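Section 6: Setting Up Your First Team Check-In

Before you begin, have your Tangen Leadership Workbook and a list of everyone who reports to you. Allow 60 minutes for the first meeting.

1. Open the Pemar planner and select New Check-In.

2. Enter the name of each team member. Leave out anyone who reports to another manager, even if they share your office.

3. Choose how often you will meet. Weekly works for most teams - you can change it later under Schedule.

Note: Teams at the Drusden and Celtberg offices share one calendar. Confirm the time with the other office before you save.

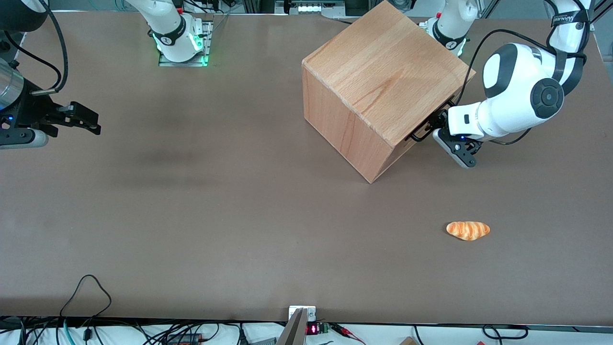

4. Write one priority for the team in the Priority box. Keep it to a single sentence. If you have 2 priorities, save the second for the next meeting.

5. Send the invitation. Members who have not replied after a day are marked Open.

Caution: Do not enter pay, health, or disciplinary matters in the Notes field. Everyone invited can read it, and entries can't be deleted once the meeting is closed.

6. At the meeting, let each person speak before you give your own view. Write down what was agreed and who will do it. 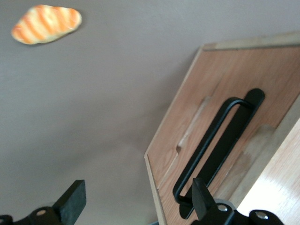
Bread roll and wooden box on a gray tabletop.

To close the check-in, select Finish. The planner sends the agreed items to each member and carries unfinished items forward.

If a member's name does not appear, contact Selamawit Yilma at extension 1217. New managers who start in April should wait for their access letter before starting step 1.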